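Usirdale Metal Rooms, progress report to Inance, November

Quick one this time, gig tonight and the van needs loading. Longer version with the receipts comes with the final claim.

Signatures first. The petition to keep the Gukamthorpe rehearsal rooms open past midnight stands at 3,393. Paper sheets from the record store not added yet. Council has it, we got an automatic reply and then a real one, hearing is promised but no date. Will forward when it comes.

Spending: on track. Door seals paid, second-hand PA paid, drum riser half paid (Yordanov wants the rest on delivery, fair enough). Still holding back some 200 dollars for cable and plugs. Nothing moved between budget lines except the poster money, which we emailed you about in the summer.
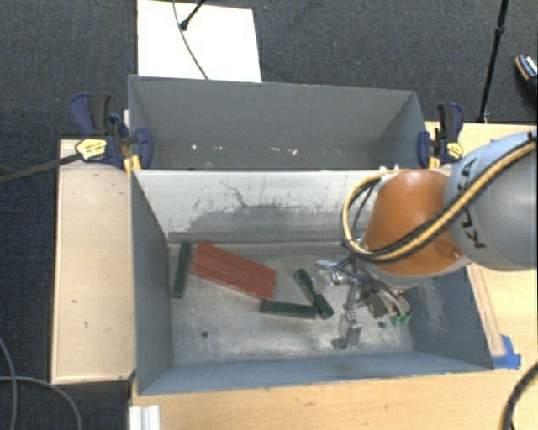
Noise was the big complaint, so most of the work went there. Room one is sealed and the neighbors say the bass drum is down to a thud. Double kick still gets through if the door isnt pulled shut. Room two has bare concrete and sounds like a swimming pool. For that floor we'd like carpet, dark charcoal with a fine texture like the one in the photo, goes with everything and won't show boot marks. Quote is in, cheaper than foam tiles. Need your OK before we order.

Bands: 2 new ones using the early slot, one doom, one that says it's black metal but has a flute. Both paid up front. The school-age night is still on hold, waiting on insurance paperwork from the landlord. Chased him again, will keep chasing.

Behind on: the compilation. Eight tracks promised, masters are late, one came in mono by acident. Asking for an extra month on that part only.

Next: carpet, riser, hearing. Call after 4 pm if anything's unclear, mornings are no good.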